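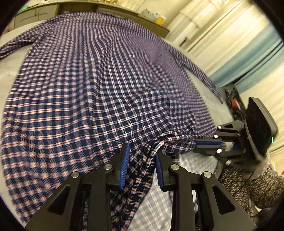 Marta Collell
Redactora y autora de este blog

martes, 27 de agosto de 2019

En abril dejé el piso de Flornmont y me mudé a uno más pequeño, con un solo armario. Desde entonces llevo la cuenta de lo que gasto en ropa. En 6 meses del año pasado se me fueron 300 euros en prendas que casi no me puse, la mayoría compradas en rebajas.

Ahora apunto cada compra en una libreta y espero dos semanas antes de pagar. Muchas veces se me pasan las ganas. Las camisas de cuadros son mi debilidad, así que con esas espero tres.

También he vuelto a coser botones. Compro el hilo en la mercería de la calle Brindeck, que cierra a mediodía y no admite tarjeta. Para los bajos de los pantalones sigo yendo a la modista, porque a mí me quedan torcidos.

Lo que no uso lo vendo o lo regalo. Vender da más trabajo del que pensaba: hay que contestar mensajes, preparar el paquete y hacer cola en correos. Por un abrigo me compensa y por una camiseta no.

Me falta revisar la caja de invierno, que sigue cerrada encima del armario. La abriré en septiembre, cuando refresque.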